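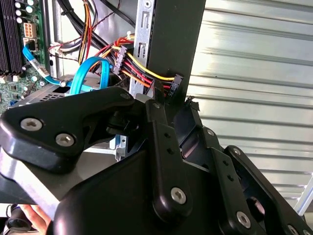
Previous Contents Glossary Next

Chapter 7
Storm surge and coastal flooding

A storm surge is a rise in sea level above the predicted tide, caused by wind stress and low air pressure. Pressure accounts for the smaller share: a fall of one hectopascal raises the water by about one centimetre. The greater part comes from wind pushing water towards the shore, and it increases where the sea bed is shallow.

7.1 Gauge records

The examples in this chapter use the record from the harbour gauge at Watport. The gauge stores one reading every 30 seconds, and the surge residual is found by subtracting the predicted tide from the observed level. Waves are removed by averaging before the subtraction is made. 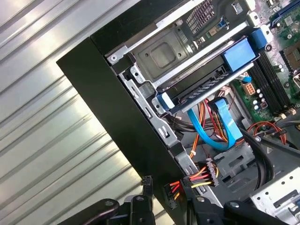 Fig. 7.1 Desktop computer case with the side panel removed.

The Watport record used here contains 624 hourly values. Of these, 39 are marked as doubtful and are left out of the worked problems. Levels are given in centimetres above local datum.

7.2 Surge and river flow

At Wakatmont the Sala enters a narrow estuary. A surge arriving at high water holds back the river, and flooding may then begin well inland of the sea wall. Section 7.4 treats the two sources together and derives the level with a yearly chance of one in 100. 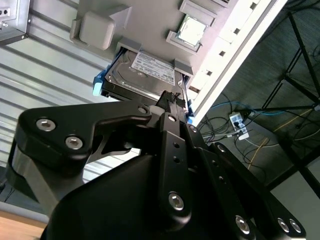
Fig. 7.2 Hard disk drive, 3.5-inch.

Readers should know the tidal terms set out in Chapter 6 before going on.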